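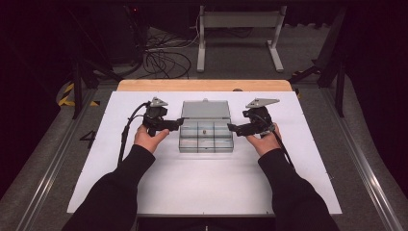 Working Safely With Hand-Held Grippers: Your Questions

14 shares | 2 comments

How close can I bring the jaws to the box before I start?
Right up to the sides is fine, and we rather like it! Bedwood's house rules ask for both jaws pointing inward, one gripper to each side of the organizer, so that every run begins from the same pose.

What should I do about the cables?
Let each one trail down on its own side of the board, please, and never across the middle. If you feel a tug at your wrist, stop, set both grippers down and sort it out before going on (we promise the box will wait for you).

Do sleeves matter?
They do. Long and close-fitting is what we ask for, and anything floppy at the cuff should be tucked in or swapped.

How long is a session?
You work for 15 minutes and then rest for at least 2, and you're very welcome to take longer if your hands are tired. Small parts are fiddly, and we'd much sooner have fewer runs than sore thumbs.

May I step over the floor rails?
Please walk around the end instead, and stay on your own side of any hazard tape.

Who do I ask if my question isn't here?
Carolina Bastos looks after these rules and is always glad to hear from you, in room 71.

We use cookies to improve your visit. Accept | Manage settings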